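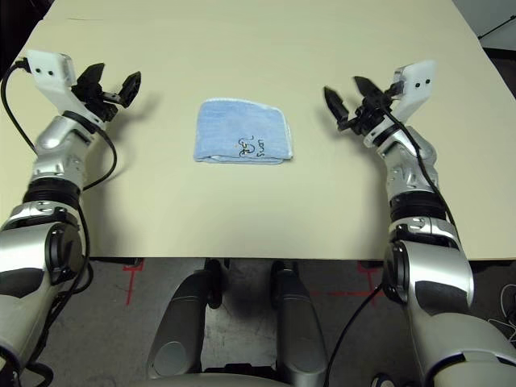
Marker on towels, yes or no?

vusari13
I write the names of the weekdays on my towels with black marker, so each one has its day. My sister says it is ugly. Does somebody else do this?

hondport
I don't like it. Terry cloth drinks the ink and the letters become fat. I sew a small tape in the corner.

zelasska
Sewing takes too long for me. I write near the edge and fold in thirds, then the word stays outside on the shelf.

hondport
But after 8 washes it is gray, no?

vusari13
Mine is still black after three. I will write again in February.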